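Breaker trips when two kitchen appliances run together

hasen_flat
Posted April 7, 2021

The kitchen in my unit has a 15 amp breaker that feeds the counter outlets. Since February it trips when the microwave and the toaster oven are on at the same time. Either one alone is fine. The microwave draws 1498 watts according to the plate on the back. The toaster oven label is worn off. The building is in Skustcombe and the panel is a Duman, original to the place. Can I swap the breaker for a 20 and be done with it?

Karholm_Electric
Do not change the breaker until you know the wire size. A 15 amp circuit is normally run in 14 gauge copper, and 14 gauge is not to be protected at 20. The breaker is there for the wire, and the wire is in the wall where you can't check its temperature.

The arithmetic is simple. 15 amps at 120 volts is 1800 watts. Your microwave takes 1498 of that and leaves 302. No toaster oven I know of runs on 302 watts, so the breaker is doing its job.
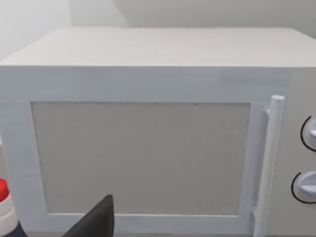

Voltage matters a little as well. Put a meter on the outlet with the load running. A few volts of drop is ordinary. If it falls much further than that, suspect a loose connection upstream — often a receptacle wired through the push-in holes on the back. Turn the breaker off, confirm the outlet is dead, and move those wires to the screw terminals.

The proper fix is a second circuit. Current code wants two 20 amp circuits for kitchen counters, in 12 gauge. My last one was a run of around 60 feet and took most of a day, nearly all of it fishing cable. If you rent, this is the landlord's job.

pantry_light
Had the same thing. I moved the toaster oven to an outlet on the dining room side, which was on another breaker. No trips after that. Don't use a thin extension cord for it.

ohms_and_ends
Breakers do get weak with age, so it could be that too. Clamp meter on the hot wire will tell you. If it trips well under 15 amps, replace it with another 15 of the type listed for that panel.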